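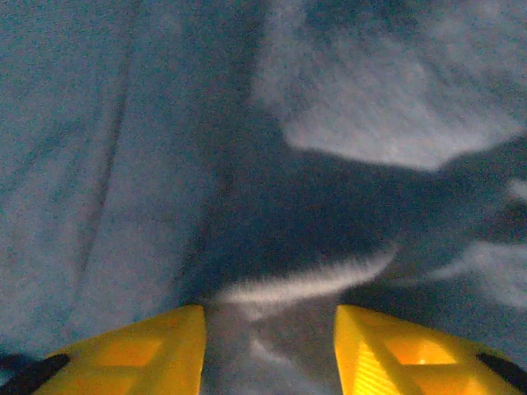

Altıntaş, May 18, 2022

The bus from the coast put eleven of us down outside the seasonal workers' office, and the man at the door took our papers before he took our names. His own name was Bülent Aksoy. It was written on a card pinned to his shirt, and under it the word Coordinator.

"Passports in this box," he said. "You get them back in July."

The woman in front of me put hers in. So did the two brothers from the back of the bus. I kept mine in my coat and said I had left it with my cousin.

"Then your cousin will bring it," said Bülent Aksoy, and wrote something beside my name.

They gave me bed 3 in a long room behind the packing shed. The shed belonged to Zernano, who packed tomatoes and peppers for the shops. We did not work for Zernano. We worked for Drustico, who supplied people to Zernano, and our wages came from Drustico after the bed, the bus and the boots had been taken off. I had brought my own boots. They took the money for boots all the same.

The woman from the bus was called Nesrin. She had the bed next to mine and she had done two seasons at a place called Kadar, further inland, picking apricots. She told me Kadar was worse because of the water.

"What was wrong with the water?"

"It came on a lorry," she said. "When the lorry didn't come, there wasn't any."

She was folding a pair of work trousers along the seam. She did it slowly and put them under the pillow to press.

Work started at five. I was put on peppers. You stood at the belt and took out the soft ones and the ones with marks, and dropped them down a chute by your left knee. The supervisor was a boy with a cold who walked up and down behind us. He was not unkind. When the belt stopped he let us sit on the crates, and when he heard the office door he whistled and we stood up.

I was sending money to my mother, so I kept an account in the back of a school exercise book. At the end of the first month I should have had enough to send her half and keep half. The slip said 836. I added it up again on the bed with Nesrin holding the torch. The hours were short by two days.

"Which days?" she said.

"The day of the storm, and the day after."

"We worked the day of the storm."

"I know we did. We were sweeping the water out."

"Perhaps sweeping isn't work," said Nesrin.

Her slip was short by the same two days. So were the brothers', and so was the slip of an older man called Idris who had not wanted to show it to us. He had it folded in his shoe. He said that in his experience it was better to be short two days than to be asked to leave, and that he had three children at school. Nesrin asked him what the children were studying, and they talked about that for a while.

In the morning I went to the office. Bülent Aksoy was eating an egg. I put the exercise book on the desk, open at the page, and the slip beside it.

"What's this?"

"My hours."

He wiped his fingers and read it properly, I will say that for him. He turned back a page and read that one too.

"Zernano closed the line for the storm," he said. "They don't pay us for a closed line."

"We were here. We swept."

"Who told you to sweep?"

"You did."

He looked at the egg. Outside somebody was trying to start the van. It caught, and stopped, and caught again.

"Did your cousin bring the passport?" he said.

"Not yet."

"There are people who come round," he said. "Inspectors. They ask me for a list, and on my list you have no passport. You understand the position that puts me in."

I said I understood it. I picked up the book, and I left him the slip, having already copied it out twice.

Nesrin was waiting by the tap with her sleeves rolled up. She asked if he had paid and I said no. She asked if he had kept the book and I showed it to her.

"Put mine in," she said. "And the brothers. I'll talk to Idris."

We wrote it up that night, one page for each person, with the dates down the side. She had better handwriting, so I read the hours out and she put them down. Idris came over after the lights were off and sat on the end of my bed, and began taking off his shoe.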